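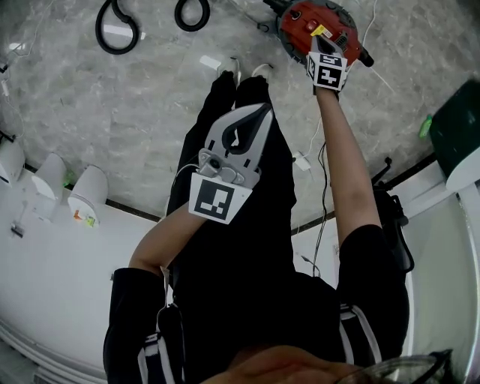
Suelo gris claro veteado, de aspecto marmóreo.

Sala Nindbridge. Equipamiento y condiciones
Ficha revisada por Josiane Gilbert, 06/05/2024

El folleto habla de un espacio "para todo". Desconfíe un poco: para todo no sirve casi nada. Lo que sigue es lo que hay.

Superficie: 257 m² en planta, sin contar el altillo.
Aforo: 105 personas. El folleto antiguo decía 171 y sumaba las de arriba, donde de pie se está, pero sentado no se ve gran cosa.
Suelo: gris, fácil de barrer. El comercial lo llama "indestructible". Nosotros pedimos fieltro bajo las patas de las mesas, así que saque sus conclusiones.

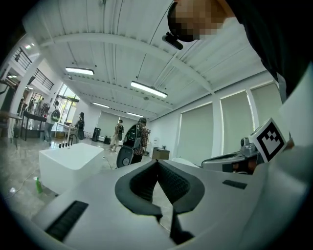 Luminarias rectangulares, estores verde claro y altillo con barandilla negra.

Luz: la de techo es blanca y pareja, correcta para trabajar y poco favorecedora para una cena. Los estores enrollables de Pradadska quitan el reflejo de las pantallas; oscurecer la sala para una proyección ya es otra cosa, por mucho que lo prometa el catálogo. Pida una prueba antes de pagar.
Acústica: Plinent asegura que el techo acanalado "absorbe". Con micrófono y media entrada, puede ser. Traiga el suyo.
Accesos: puertas acristaladas. Mida los bultos antes de venir.

Reserva mínima: 14 días de antelación. La limpieza se factura aparte. Consultas y visitas: Armindo Lobo, en recepción.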